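**Work and Automation, week 7: the staff kitchen case**
September 2019. Bring these notes to the tutorial.

Last week was warehouses. This week is the tea room, where people hold far stronger opinions.

Plornon runs catering for office buildings and wants a robot arm to handle the small jobs: warming meals, putting things back, clearing the bench. The jobs are rehearsed in simulation first, using a package called Plondeck. A simulated kitchen is cheap to run and has no union, so most of the early decisions get made there. Your reading (Kolteo report, section 2) covers what happens when the kitchen hands finally see them.

Start with the bench. In the old job description, "keep bench tidy" was one line out of 21. Written out for the arm, it became 15 separate tasks, each with its own idea of tidy.
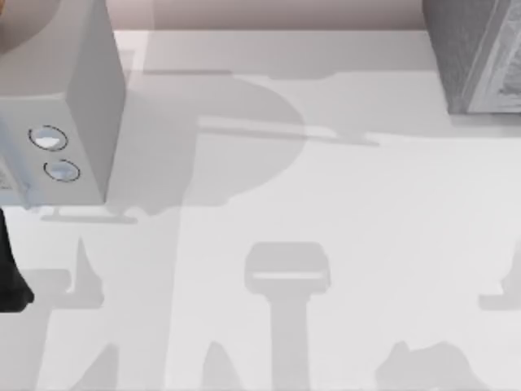

*Fig. 1. Simulated bench from overhead, with part of the gripper at left. Note how much of the view is shadow.*

A kitchen hand doesn't think about shadows. Somebody configuring the arm may think about little else, and that somebody is paid more. Keep this in mind when we get to job grading.

The appliance tasks raise a second problem: local custom. Every workplace kitchen has things that live where no manual would put them, and staff work around them without a word. The arm needs the word. At Plornon, the people who could supply it were the ones whose hours were under review, and they were asked to do it in their lunch break.

Look at the top of the microwave as well as the dials. Is the basket stored there, or in the way? Who in your own workplace would know? 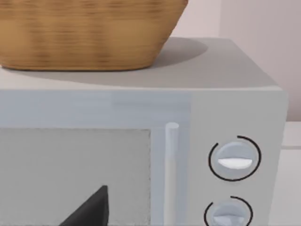
## For the tutorial

- Pick one line from a job description you've worked under and break it into steps. Stop when you get annoyed, and write down where that was.
- Management called the kitchen hands "process informants". Suggest a pay rate for the title.
- Read Ortuño on tacit skill, first half only. The second half is about forklifts.

Responses are due before the December break.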